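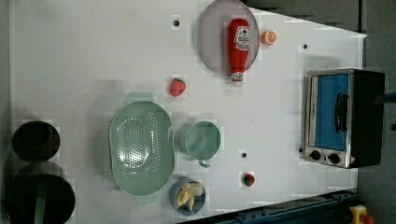

Call for Participants: Pacific War Family Papers and Recollections

Tsuchiya Archive, Foltdale

Posted May 5, 2019

The Tsuchiya Archive is looking for people to take part in a two-year project on the supply and transport side of the Pacific War. We want to hear from families of men and women who served in port battalions, cargo ships, construction units, depots, field bakeries, motor pools and signal stations between 1941 and 1946, on either side. We are also taking applications from people who can read wartime handwriting in English or Japanese and would like to help with transcription.

The project is called Fultumis, after the name one of our first donors gave to his handwritten journal. It is directed by Hinata Kinoshita, who has worked on the archive's Pacific holdings since the collection moved to Foltdale.

Background

Most of what the archive holds on the Pacific concerns combat units. The fleet actions and the island landings are well covered in our reading room, and researchers have plenty of published sources besides. Our holdings are thin on the people who unloaded the ships, ran the fuel dumps, repaired the landing craft and kept the stock ledgers. At present we have 492 cataloged items that deal mainly with supply work. Many of these are single letters with no other material from the same writer.

Families often tell us they did not offer papers because the person "wasn't in any battles." For this project that does not matter. A notebook listing what came off a freighter in March 1943 is useful to us. So are pay books, ration cards, unit newsletters, hand-drawn maps of a base, shipping tags, and letters home complaining about the mail.

We are equally interested in Japanese-language material. Letters, diaries and unit papers from transport and labor units in Rabaul, Truk, the Palaus and the Philippines are hard to find outside Japan, and some were brought to this country as souvenirs and have sat in attics since. If you have something you cannot read, please contact us anyway. We can usually tell you what it is, and if the writer's family can be traced we will talk with you about whether you would like it returned.

Who we are looking for

Group A: Families and holders of papers. You have letters, diaries, photographs or documents from a person who served in a supply, transport, engineering, medical supply or communications role in the Pacific. You are willing to lend them for scanning. You do not have to give them to the archive. Some participants do decide to donate later, and that is handled separately.

Group B: Interview participants. You served in the Pacific yourself, or worked in a shipyard, depot or port that supplied it, or you grew up hearing about it from a parent or grandparent. We plan to record 50 interviews in all. Second-hand accounts are welcome, but we will ask you to tell us who you heard each story from and when, as best you can remember.

Group C: Transcribers. You can read cursive handwriting comfortably, or you can read prewar Japanese script, and you can give at least four hours a week for six months. Work can be done from home once you have finished training. We have 10 places in this group, and at least three will be kept for readers of Japanese.

You may apply to more than one group. Several people lent papers during our trial period and then asked to transcribe them, and this worked well enough that we now encourage it.

What taking part involves

Group A. We will call you to talk over what you have. If it fits, you can bring it to Foltdale or send it by insured mail at our expense. Scanning takes between two and five weeks depending on condition. Please do not remove staples, tape or album corners before sending anything, and do not flatten folded maps. Originals come back to you with a full set of scans on a drive and a printed list of contents.

Group B. Interviews last up to two hours and can be held at the archive, at your home or by video. We will send a list of topics ahead of time. You can stop at any point, skip any subject, and ask for a break as often as you like. A family member may sit in. You will get a copy of the recording and a typed transcript, and you have 38 days after receiving the transcript to correct it or ask for passages to be closed. Passages can be closed for a set number of years or for your lifetime.

Group C. Training is two sessions at the archive, or four shorter ones online. You will learn our rules for abbreviations, misspellings, crossed-out words and place names. Place names cause the most trouble. The same anchorage may appear under a code word, a chart name, a local name and a nickname, and we keep whatever the writer put down and add the standard form in brackets. Each transcript is checked by a second reader. New transcribers usually start with typed or clearly written letters before moving on to pencil diaries.

Transcription is done in Jamon, a browser program that shows the scan and the text side by side. It runs on any fairly recent computer but is not comfortable on a phone. There is nothing to install, and an account will be set up for you at the first session.

Payment and expenses

Group A participants are not paid, but all shipping and insurance costs are covered. Group B participants receive a gift of $50 for each completed interview, along with mileage if they travel to us. Group C is unpaid. We cover parking in Foltdale for training days, and transcribers are credited by name in the finding aid unless they ask us not to be.

What we cannot take

We cannot accept weapons, ammunition, or human remains of any kind. Please do not mail these or bring them to the building. If you have such items among inherited belongings, call us first and we will tell you which office to contact. We also do not appraise items for sale, and we do not buy collections.

Uniforms, flags and equipment are outside the scope of this project, although we are glad to photograph a flag if it carries writing.

Use of the material

Scans and transcripts will be open to readers at the archive. Part of the collection will also go online in the second year. You will be asked to sign a form that says which of these uses you agree to, and you can agree to one and refuse the other. Home addresses, service numbers and medical details of living people are masked before anything goes online. If you do not own the copyright in a letter or are unsure who does, tell us and we will note it. This does not prevent scanning for the reading room.

How to apply

Write or call with the following:

Your name and the best way to reach you

The group or groups you are applying for

For Group A, the name of the person who served, the unit or ship if known, and a short note on what you have (a shoebox of letters, one album, a diary and so on)

For Group B, a few sentences on your own service or your connection to the person whose story you would tell

For Group C, the languages and scripts you read, the hours you can give, and whether you would prefer to train in person

There is no form to fill out at this stage. Please do not send originals or email large numbers of scans with your first message. One or two phone pictures are enough.

Groups A and B stay open until we reach capacity. Group C applicants will be sent a one-page sample letter to transcribe, and places will be offered on the basis of the sample and the hours available. We reply to everyone, normally within three weeks. Calls from relatives of veterans in poor health are returned first, so please mention this if it applies.

Send applications to Hinata Kinoshita, Fultumis Project, Tsuchiya Archive, Foltdale. Letters, email and telephone messages are all fine, in English or Japanese.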